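# rutgate-parts

Inventory and test notes for the used desktop parts at the Rutgate workshop. Last full pass: 7/18/18.
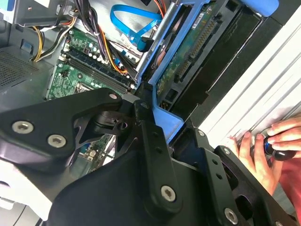
The inventory is a set of plain CSV files, one per part type, plus a folder of notes. It started as a spreadsheet Abelardo Ojeda kept on the bench machine, and it was moved here in February so the Skastitz shop could read it too. Rows are for single parts and never for whole machines. A desktop is entered only once its case is open, as in the photo, and each part inside gets its own row. Closed machines waiting on the shelf are not in these files. If you need to know what is on the shelf, ask at the bench.

## Files

| File | Contents |
|---|---|
| `memory.csv` | RAM modules, by size and speed |
| `drives.csv` | Hard drives and SSDs, with wipe status |
| `power.csv` | Power supplies |
| `boards.csv` | Motherboards, with or without a processor |
| `cards.csv` | Graphics, sound and network cards |
| `misc.csv` | Fans, brackets, cables worth keeping |
| `notes/` | Free text, one file per part ID |

## Columns

All files share these columns. Some have extra ones, listed in the first line of the file after a `#`.

- `id`: two letters and a number. Never reused, even if the part is scrapped.
- `maker`: as printed on the label. Leave blank if the label is gone.
- `model`: same rule.
- `source`: `walk-in`, `office`, `school` or `unknown`.
- `state`: see below.
- `bin`: shelf bin number, 1 to 14. Bin 6 is for parts on hold and should not be picked from.
- `tested_by`: initials.

## State codes

- `U` untested
- `P` passed
- `F` failed
- `S` scrapped
- `X` sent to Skastitz

A part marked `F` stays on the list until it leaves the building. Then change it to `S` and clear the bin field.

## Tests

Memory gets three full passes with the Chuang script in `tools/`. One error on any pass is a fail. We used to let a module through if it passed on a second try in another slot, and two of those came back.

Drives are wiped first and tested second. Don't enter a drive as `P` if `wiped` is empty, even if the test was clean. The import will reject it anyway.

Power supplies are run under load for 13 minutes on the Brerkico tester. Write down the 12 V reading at the end, to two decimals. Units with a damaged cord or a bulging capacitor go straight to `F` with no test.

Boards are the slow ones. Yi-chun Wu does most of them and keeps longer notes than the CSV has room for, so check `notes/` before you pull a board for a build.

## Known problems

- Rows in `cards.csv` from before the move have no `tested_by`. We don't plan to fill them in.
- `source` was typed freely in the old spreadsheet. "School", "schools" and "sch" were merged, but a few odd ones may be left.
- Some processor names are in `model` and some are in the notes.
- Dates were dropped in the move. Part IDs run in order of entry, so a lower number means an older row.

## Making changes

Edit the CSV in a text editor. Spreadsheet programs strip the leading zeros from drive serial numbers, and we have had to restore that file twice. Run `make check` before you commit. It looks for duplicate IDs, bad state codes and bins that don't exist.

Questions about boards go to Yi-chun, everything else to Abelardo.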